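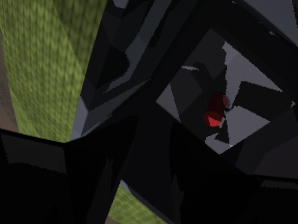
Lunis 4, gripper view, with the red cylinder down in the recess.

I've had the Lunis simulator on my desktop since January and I've been putting off writing this, mostly because my opinion of it changed so much along the way. Short version: I like it, I still use it, and it let me walk straight into a dumb and slightly expensive mistake with a real gripper. Three stars.

My setup, for anybody comparing notes: a small Skuven arm on the bench at home, a Nowakowski two-finger gripper on the end of it, and the Grulley controller that everybody complains about and everybody buys. I wanted something where I could work out grasps at night without waking up the house. Lunis looked perfect! Install was painless, the arm model was already in the library, and I had fingers opening and closing on screen before dinner.

So, the bad part. I built a task around reaching a dark, chunky part with a recess in it and a small red cylinder sitting inside. The collision checker was on (I checked, and then I checked again after all this). I ran the approach over 36 times in the simulator and every single one came back clean, green light, no contact. I loaded it onto the real arm, hit go at what I thought was a sensible speed, and the right fingertip went into the rim of the part hard enough to trip the controller. Cracked fingertip, scuffed part, me saying words.

What happened is that Lunis swaps in a simplified shape for collision checks when you import a mesh, and the simplified shape on my fingers came out 3 mm shorter than the ones being drawn. The picture on screen uses your full mesh. The checker uses the other one. There's an overlay that shows you the collision shapes, but it's off by default and it's buried in the render menu, where I had zero reason to go looking. For a program people use to decide if a move is safe, I think that's a pretty bad default.

Support did answer me, and they were nice about it. The workaround is to set the simplification to "none" for the fingers and leave it on for everything else. That does slow things down, but my machine handles it fine and the checker now flags the exact move that got me.

Other gripes while I'm here. Shadows inside a deep pocket get really jagged and dark, and on a nearly black part it's hard to judge where a wall ends by eye. I ended up giving my parts lighter colors just so I could see what I was doing. Also the view resets whenever you reload a mesh, grrr.

Stuff I love: the undo history (it goes back forever), the joint sliders, and being able to park the view down by the fingers and scrub through a move slowly. The price is fair too.

Would I buy it again? Yeah, I would. But turn on that overlay before you do anything else, and run your first real pass at crawling speed with your hand on the stop button. I ordered two sets of fingertips this time.

Posted December 12, 2024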